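### 3.2 Worktop surfaces and edge details

The second group of surfaces consists of patterned worktops with a stone or stone-effect finish. Surfaces of this kind are common in small kitchens and holiday lodges, where the top is often fitted directly against timber-clad walls. They were included in the survey because earlier work on plain worktops (Section 3.1) gave no indication of how a strongly figured pattern affects the visual inspection of wear.

Each worktop was inspected in daylight and again under the room's own lighting. The inspector, Jintana Hemmin, worked from the back corner towards the front edge and entered every suspected mark on a paper plan of the surface. A mark was classed as *pattern*, *deposit* or *damage*. Where the class could not be settled by eye, the entry was left open and the area was wiped with a damp cloth before a second inspection. No abrasive cleaner was used at any stage. The plans were then compared with those drawn up by a second inspector, who had not seen the first set.

Agreement between the two inspectors was good on pale, evenly speckled areas and poor on dark veining. Most of the disagreement concerned small light marks. On a uniform background such a mark is noticed at once and is usually taken for a deposit or a chip. Within a veined band it competes with the thin pale lines of the pattern itself, and the inspectors differed both on whether to record it and on how to class it. Warm-toned discolouration was a second source of disagreement, as several of the patterns already contain tan or ochre tints.

Edges were treated separately. A metal trim between worktop and wall gives a clear boundary for the plan, but it also forms a narrow joint in which crumbs and water can collect. The trim was therefore recorded as a surface in its own right, with its own entries, and was excluded from the totals for the worktop proper. Figure 2 gives an example of a veined worktop with a trimmed side edge.

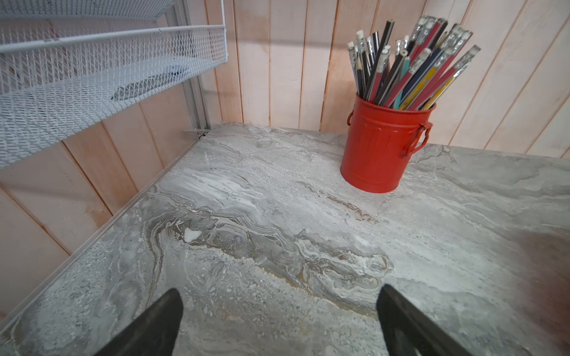
**Figure 2.** Grey marble or stone-effect worktop with a band of darker, brownish-grey veining. A small bright white spot lies near the left part of the swirl; thin aluminium trim runs along the left side, next to the wood-panelled wall.

For the analysis, open entries were kept as a fourth class and were not divided among the other three. This lowers the apparent rate of damage on veined surfaces – a cautious choice, but one that avoids counting features of the pattern as wear. Repeat inspections in September followed the same procedure, with the plans from the first round withheld until all entries had been made. The effect of the lighting on the open class is considered in Section 4.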